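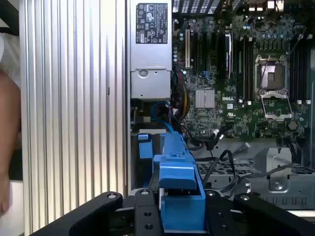 ok. grasp planner rewrite, day whatever. thread so I stop explaining this in three different chats

short version: old planner treated every part of a PC as a rigid box with one good grasp. fine for a power supply. useless for blue plastic with a latch and a long rail, where the spot that's easiest to grab is also the spot that bends

so the new one (Kelemen, yes I named it, no I won't be taking questions) scores grasps on what happens AFTER contact. where does the load go if the latch hangs up. does the rail bind. can the fingers still open without clipping the side of the case

cost of that: planning time. first version took 25 seconds per pick. went and made a cup of tea while it thought. now down to 8 after I stopped checking collisions against every fin and hole in the sheet metal and just used slabs

slabs are a lie obviously. a perforated cage is not a solid wall. but the fingers don't fit through the holes so who cares

cables are the real problem. point cloud sees a black cable as either nothing or a small black hill. depends on the light, depends on the angle, depends on its mood

what I do now - anything thin and dark that the segmenter isn't sure about gets inflated and marked "soft". planner may brush it, may not close on it. crude. works better than the learned cable model, which I spent most of June on, thanks for asking

force side: wrist torque threshold was one global number, inherited from Hatix when they handed the stack over. one number! for a screw boss and a plastic tab!! it's per-part now, in a yaml file, and the yaml file is ugly

logs so far, 113 pull attempts replayed offline against the new scorer. it disagrees with the old one on most of the plastic parts and hardly any of the metal ones. that's the behaviour I was hoping for but replay is replay, it doesn't push back

also fixed: the frame bug. wrist cam extrinsics were being applied twice if you restarted the perception node without restarting the driver. if your grasps have been landing a bit off to one side since Sunday, pull main. sorry. that was me

current favourite test is drive bay approach from above, arm coming in over the cage. tight for the elbow, so the IK wants to flip at teh worst time. I've pinned the elbow branch and it sulks but complies

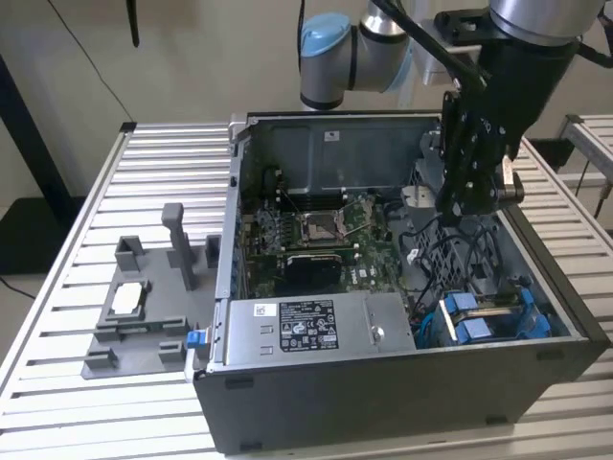
Bereket Tekleab: pinning the branch will bite you as soon as the case is rotated on the table. why not penalise the flip in the cost and let it choose?

yeah fair. tried it, weight was either too low to matter or so high it may as well be pinned. might be my scaling, joint terms are in radians and the clearance term is in mm, which now that I type it out is probly the whole problem

ok going to normalise those and rerun. if it fixes it Bereket gets a beer

other todo: Woo-jin Ki wants the replay tool split out of the repo so the Dreda folks can use it without building the entire planner. agree. it has over 3,000 lines of stuff it doesn't need, half of it is colour maps

branch is up as kelemen-soft-cables, readme is bad, ask me things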